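**To:** Solange Penner, Flondodero
**From:** Hélène Ross, Clido clothing reuse, Vakaren site
**Date:** 2019-10-11
**Re:** Progress on the sorting and folding grant

Solange, this covers the work since your visit in March. The receipts went to your office separately, and Huguette Bouchard has the copies here if any are missing.

## Where we stand

The $2000 went to the sorting room, as agreed. It paid for the bins, the shelf uprights, the label stock and a table cover. The shelving is up along the long wall and has been in use since the uprights were bolted down. We had planned to paint before that. We didn't, and the wall behind the shelves is going to stay the old color.

We now have 19 bins, each with its own shelf space and a label on the short side. In the old arrangement the labels were on the lids, and the lids moved from bin to bin. Pants and shirts went out mixed for most of the spring because of it. That has stopped, except in children's sizes, where the sizing on donated clothes is hard to read and we still get a few wrong.

Intake is steady. Bags come in at the side door, get a first check, and go to the table or to rags. Khôi Cù rewrote the first check so that zippers and cuffs come before anything else. Before the change, a garment could be folded, shelved and promised to someone before a broken zipper turned up.

## Folding

This is the part you asked about in your last note, so it gets the most room.

The standard fold for long items starts with one lengthwise fold, edge to edge, before anything is folded crosswise. We went back and forth on it. Lilibeth Saludo preferred folding crosswise first, which is quicker for a single piece, but the stacks leaned and the bottom pieces had to be pulled out by force. With the lengthwise fold first, the stack stays square and you can find a pair of pants by its edge.

Soft fabrics are still the weak point. Heavy denim stays where you put it. Light cotton creeps, bunches at one end and has to be opened up and laid down again. The instruction sheet now says to smooth from the middle toward the ends, and to stop and start over if there is a bunch bigger than a hand. In the first picture the long fold has been made and the top edge is fairly straight, but the wrinkles have gathered near the left end. By our sheet that one gets smoothed again before the next fold. 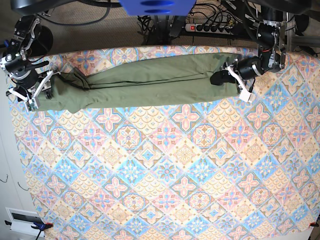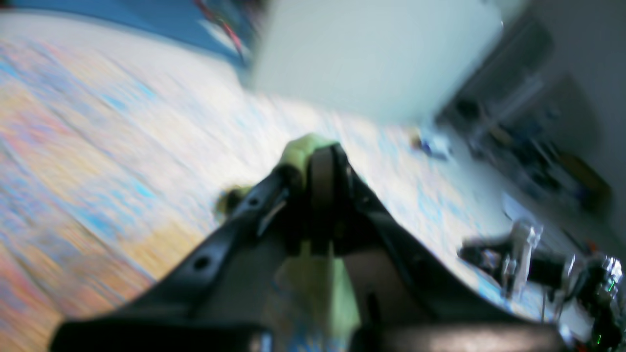
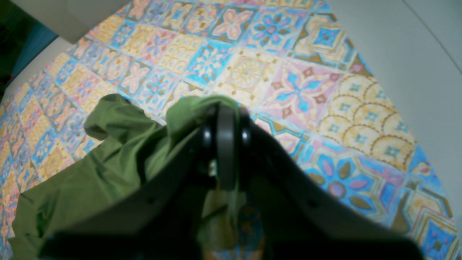 *Reading time: 4 minutes*

The third picture is a good example of the loose, rumpled state the sheet tells people to deal with first. A piece like that should be opened out fully before any folding is tried. We used to let people fold from whatever shape the cloth was in, and the result nearly always came back off the shelf.

There is one complaint about the room's colors, and I agree with it. Busy patterns under the work make it harder to judge whether an edge is straight, and a small item can get lost against them. Khôi has asked for a plain cover in a single pale color. I would like to buy one from what is left in the supplies line — please tell me if that needs a separate approval.

## Labels and records

The label stock from Penner was fine. (No relation to you, I assume.) The first roll was printed with the size too small and we used it up on rags and linens. The second has the size in large type and the category under it.

We keep one log sheet per bin. Each sheet has the category, the size range, the date of the last full check and a space for problems. Huguette types these up at the end of the month. She found two bins that had been logged as checked when they had only been topped up, so the sheet now has separate boxes for each. The earlier sheets are in the blue folder, uncorrected.

We don't log individual garments. You raised this in March, and I have looked at it again. It would take a person most of a shift to enter what comes in on a heavy intake day, and I don't think the numbers would tell either of us much that the bin sheets don't.

## Problems

The side door sticks in wet weather, and bags get left on the step. Some of those had to go straight to rags. The building office has the request and has not given a date.

Hangers are short again. Coats are being laid flat on the top shelf for now, which takes space meant for blankets.

The last two boxes of winter accessories are unsorted. Gloves are the slow part. Lilibeth has started a tray for singles, and a fair number of them do find their match once the next bag comes in, so I have asked her to keep it going through the winter.

## Next period

- Finish the winter accessories and move the blankets back to the top shelf once there are hangers.
- Replace the table cover, if approved.
- Add drawings to the folding sheet. Lilibeth has done the pants and long skirts. Shirts are next, and she wants to redo the skirts.
- Try a shorter fold for children's items, which slide around on the deep shelves.
- Get an answer about the side door.

We are not asking for additional money in this period. There is a small balance in supplies and nothing left in shelving. If the hangers can't be found through donations, I will write to you about moving part of the balance across.

You are welcome to come by again. Mornings are better — the table is usually full by the afternoon and there is not much room to stand.

Hélène Ross
Clido, Vakaren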